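**Flustano** is a privately held maker of carbonated and still soft drinks based in the town of Hestow. It is best known for Flustano Pop, a range of lightly sweetened sodas sold in cans and returnable glass bottles. The company does not own a bottling plant large enough for its full output and has most of its canned drinks filled under contract.

Its products are sold mainly through independent grocers, cafes, and the Lellgate chain of convenience stores, which has been its largest customer since the two firms signed a supply agreement. Flustano also sells syrup in bulk to restaurants that mix their own drinks at the counter. 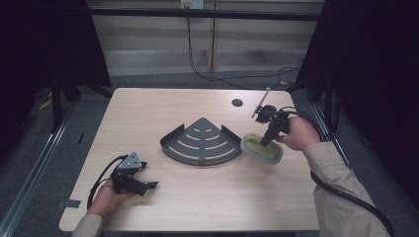 ## History

Flustano was founded by Nandi Potgieter, who had worked as a flavor buyer for a bakery supplier. She began by making ginger and lemon syrups in a rented kitchen behind a hardware store and sold them at weekend markets. The name has no meaning in any language. Potgieter chose it from a list of made-up words because it fit on a narrow label and the web address was available.

The first ready-to-drink product was a ginger soda in a clear glass bottle. It had a short shelf life, and early batches were returned by shops because the flavor faded when the bottles were kept in sunlight. The company changed to brown glass the following year and later added cans, which were cheaper to ship and did not have the same problem.

For its first several years Flustano delivered its own drinks in a single van. It closed its delivery route when it hired a regional distributor, a change that some smaller cafes objected to because the distributor set a minimum order of 5 cases. The company later allowed cafes in Hestow to collect smaller orders from its warehouse.

## Products

### Flustano Pop

The Pop range began with two flavors, ginger and sour cherry. Lemon, plain cola, and grapefruit were added afterward. All are sweetened with cane sugar, and the recipes contain less of it than the company's original bottled soda. A version with no sugar was sold for one summer and withdrawn. Potgieter later told a trade newsletter that customers complained of the aftertaste and that she agreed with them.

Cans carry a block of solid color with the flavor printed in lowercase letters. The glass bottles use a paper label that is meant to come off in the wash when the bottles are returned. A deposit is charged on each bottle in shops that take part in the return program. 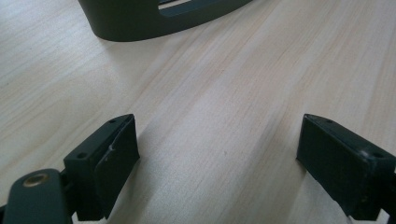 Seasonal flavors are released in small runs and are not always repeated. A spiced pear soda has been sold each December since it was introduced, and is the only seasonal drink to have kept a regular place in the catalog. Others, including rhubarb and a salted lime drink, were made once.

### Syrups

Syrup accounts for a smaller share of sales but was the company's first business and has never been dropped. It is sold to restaurants in plastic jugs and to the public in small bottles. The ginger syrup is made with fresh root, which is pressed at the Hestow site. The other syrups use bought-in juice or concentrate.

### Discontinued lines

- **Flustano Still** – a range of uncarbonated fruit drinks in cartons. Sales were weak, and the line was ended after a dispute with the carton supplier.
- **Flustano Tonic** – a mixer sold only to bars. The remaining stock was given to staff and local restaurants.

## Production

Glass bottles are filled at the Hestow warehouse on a small line bought secondhand from a closed dairy. The line is run on weekdays and is stopped for cleaning between flavors. Ginger is usually filled last, as its smell is the hardest to remove from the hoses.

Cans are filled by a contract packer, which receives concentrate from Flustano by truck and adds water, sugar, and gas on site. The company sends a member of its own staff to taste the first pallet of each run. Batches that fail the tasting are held back and tested again after a rest period – in most cases the fault is low carbonation.

Empty bottles are collected by the distributor on its normal rounds. Chipped bottles are removed by hand before washing and sent for recycling.

## Distribution

Flustano's early growth came from independent shops, and the company kept separate price lists for them after it began supplying chains. Its agreement with Lellgate covers canned Pop only. Bottled drinks were left out because Lellgate stores did not have room to store returned glass.

The agreement was preceded by a trial in 4 stores, where the cans were placed in chilled cabinets near the checkout. Ginger and sour cherry sold well enough that the chain asked for both in all of its regions, while plain cola was dropped from the order. The text of the company's announcement read as follows:

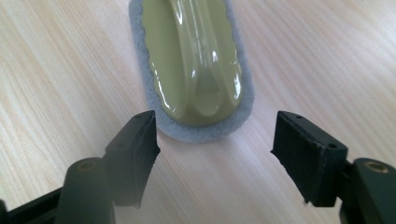
HESTOW, October 2020 – Flustano has signed a supply agreement with Lellgate that will bring its Pop sodas to the chain's convenience stores. Ginger and sour cherry will be stocked first, with grapefruit to follow. The agreement runs for 2 years and may be renewed by either side in writing.

"We have been a small-shop brand for a long time, and we will keep serving those shops on the same terms," said founder Nandi Potgieter. "This gives people in other towns a way to buy a can without ordering a case."

The first order under the agreement is for 3,074 cases. Stores will receive stock from Lellgate's own warehouses, and existing Flustano customers should continue to place orders through their usual distributor.

## See also

- Carbonated water
- Contract packing
- Container deposit
- Ginger beer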